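I moved out of my apartment on Stumel Street in August and spent the next two months getting my security deposit back. A few people asked how it went, so I'm putting it all in one thread.

The deposit was 2897 dollars. I'd lived there four years. The building is managed by Cavton, who took it over from the previous company in my second year. I never had a problem with them as a tenant. Rent was on the website, repairs took a week or so.

First letter from them came 20 days after I handed in the keys. It said they were keeping 1025 for "paint, wall repair, cleaning, and misc." One line, one number. A check for the rest was in the envelope.

I didn't deposit the check right away. I'd read that in some places cashing a partial check can be treated as accepting the amount. Where I live it depends on what's written on it. Mine had nothing on the memo line and nothing in the letter about full and final anything, so I deposited it the next week. Look this up for your own state before you do either one.

Most states give the landlord a fixed number of days to send you a list of what they took out and why. The word to look for is "itemized." One lump for four different things isn't itemized, at least not the way my state's tenant handbook explains it.

So the first thing I did was write back and ask for the breakdown. Paper letter, certified mail, kept the receipt. I also emailed the same text as a PDF. The email got an auto-reply. The letter got a signature.

What I wrote, more or less: I received your letter of this date. Please send an itemized list of each deduction, the cost of each, and copies of invoices or receipts. Please also tell me when the unit was last painted before I moved out. Three sentences and my new address. I left out how I felt about it.

The question about paint is the one that mattered most. Paint has a life span. If a landlord would have repainted anyway after a few years, charging you for the whole job is hard to defend. The handbook I used says to ask how old the paint was and work from there.

Ten days later I got the list. Cleaning 180. Blinds 95. "Trash removal" 50. Full repaint of living room and hall, 700. That adds up to the 1025. The invoice was from a contractor called Maltetti and it had one line for painting, with no room sizes and no hours.

Blinds: fair. One of them was broken and I broke it. I said so in my reply. I think it helps to agree with the parts that are true.

Trash removal: I'd left nothing. I had a short video from the last morning, walking through each room with the closets open. It's two minutes long and boring and I'd recommend it to anyone. Say the date out loud at the start. Open the oven and the fridge. Run the taps.

Cleaning: I'd paid a cleaner, Fidelina Villca, who did the kitchen and bathroom the day before. She gives a written receipt with the rooms listed on it. I sent a copy. If you clean the place yourself, keep the receipts for the supplies, and take your pictures after you finish and before you give back the keys.

Then the walls. My lease had a standard line about "normal wear and tear excepted." That's the phrase everybody argues over. The handbook's version is that wear is what happens from living somewhere, and damage is what happens from carelessness or an accident. Small nail holes, faded paint, worn carpet in the doorway - wear. A fist-sized hole, a burn, crayon on every wall - damage.

I asked Tsz-kin Tseng to read my second letter before I mailed it. We used to work together and he's been through this twice, once as the tenant and once renting out his late aunt's condo. He cut it from two pages to one. His note was that the person opening it has a stack of these and will look for the amount and the deadline.

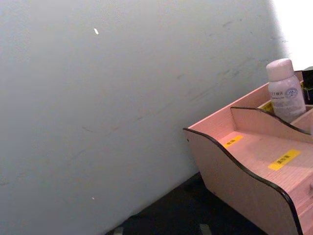
Wear and tear is easier to talk about with an ordinary wall in mind. Every wall people live or work next to picks up something, mostly where things get carried past or leaned. Faint dark scuffs and thin streaks like the ones across this gray one are the kind of thing I'd call wear, and I'd be ready to argue it in writing. The rest of the surface is mostly smooth. The trouble is that the same marks can be written up as "wall damage, repaint required" by somebody who walks through with a clipboard for five minutes. Get one photo from across the room and one from close by, so it's clear how light the marks are. And do it on the day you move in too.

I did not do it on the day I moved in. I had the move-in checklist though, filled out and signed by the old company, and under "living room walls" it said "some marks, paint older." That one line did more for me than anything else I sent. Dig yours out now and put it somewhere you'll find it.

In the second letter I went item by item. Blinds, agreed, 95. Cleaning, disputed, receipt attached. Trash, disputed, video available. Paint, disputed, move-in checklist attached, four years of occupancy, age of paint never answered. Amount owed to me, 930. Please pay within 14 days or I will file in small claims court.

You have to be willing to file if you say that. I'd already printed the form. The filing fee in my county was less than I expected and you can ask for it back if you win. The clerk at the window will tell you which form it is but won't tell you what to put on it.

Day 12, I got a call from a woman named Shih in the Cavton office. She was polite. She offered to drop the cleaning and trash and split the paint. I said I'd think about it and asked her to put it in an email, and she did.

I thought about it for a night. Splitting the paint meant 350 out of my pocket for a job they couldn't date. I wrote back that I'd take the full 930 and consider it closed. I asked again when the living room had last been painted.

Two days after that she emailed that a check for 930 was going out. No answer on the paint. The check came the following week and it cleared.

Total cost to me: two certified letters, some printing, maybe five hours spread over two months. I kept everything in one folder, with a sheet at the front listing every date something was sent or received. I'd do the sheet again even for a smaller amount.

Things I'd do differently. Take the move-in photos. Ask for a walk-through with the landlord before the last day, which my state lets you request and I didn't know. Email the forwarding address and also mail it, because in some states their clock starts when they have it.

A couple of replies asked if it's worth it for less money. Up to you. The first letter takes 20 minutes and a stamp. Some places will send the money at that point to be done with it. If you've got a deposit of 1000 or more sitting with someone, I'd write the letter every time.

Somebody else asked about roommates. I lived alone so I can't say much. The handbook says the check usually goes out in all the names on the lease, so work out with your roommates who's handling it before anyone moves away.

Also asked: does it hurt your reference. I don't know. My new landlord had already called them by then. I stayed civil in writing the whole way through and I'd like to think that counts for something.

I'm not a lawyer and this is one case in one state. Search your state's name plus "tenant handbook" and read the deposit section. Mine was six pages. If your city has a tenant hotline, call it in the morning, the afternoon wait was over an hour both times I tried.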